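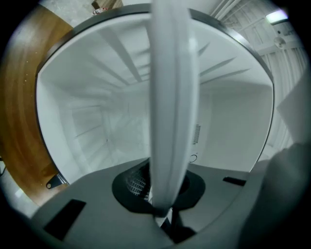
Stop Blaming the Policy

I spent most of June arguing with people about a model that kept closing its fingers too early, and I'd like to argue with a few more of you, so here goes.

My claim is that the most neglected piece of software in robot learning is the boring stuff between the recording and the training run. Time sync, calibration files, the script that decides which demos are good enough to keep. We treat all of it like plumbing, and then we act shocked when the water tastes funny.

Our little group at Wukness had 600 demos, all done with hand-held grippers, and a policy that grabbed at thin air just before it got to the object. The first reaction was to make the network bigger. The second was to collect more (we went up to 1000, and my wrists still remember it). The policy got more confident and grabbed at thin air with real conviction.

What was wrong? The finger width was stamped when the message reached the logger, and the images were stamped when they were captured. So every width value was lined up with the wrong picture. The learner did its job perfectly well – it copied a mistake we had written into every single episode. The fix was 2 lines in the converter. I'm still a bit sore about it.

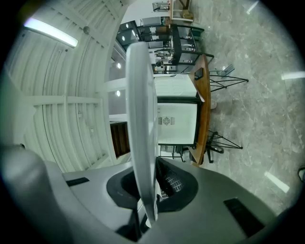

Sideways view from the hand-held gripper, with the table and stools off to the right of the finger.

Look at a view like that and think about what the software has to cope with. The room is lying on its side. A fisheye lens bends everything, the finger is a big part of the picture, and there are bright streaks of light on a shiny floor, which is lousy territory for any tracker that likes fixed corners. People do ask me why pose tracking gets its own budget of engineering time. Well, there you go!

I know the answer I'll get, because I get it every time: with enough data, the noise washes out. Random noise, sure, I'll give you that. A constant delay isn't random, though, and neither is a stale lens calibration. You can pile up demos until the disks are full and the error will sit there smiling at you.

The tooling we have doesn't help much. We used Duman for replay, and I like it, but it plays the images and the gripper track in separate windows with separate clocks. You could stare at it all day and never see the gap. I ended up writing an ugly little viewer that draws the width as a bar right over the picture, and the bug was obvious in the first clip I opened. Our friends over at Fliltville have since borrowed it and found a different bug of their own, a flipped axis, so I feel a little less silly.

So my request is pretty small. Before you tune anything, sit down with 2 episodes picked at random and watch them all the way through with every signal drawn on top. Do it again whenever someone touches the converter. And if you publish a dataset, publish the sync code with it, please, even if it's embarrassing. Mine is, and it's going up next to the Oltasetti release as soon as I've cleaned the swear words out of the comments.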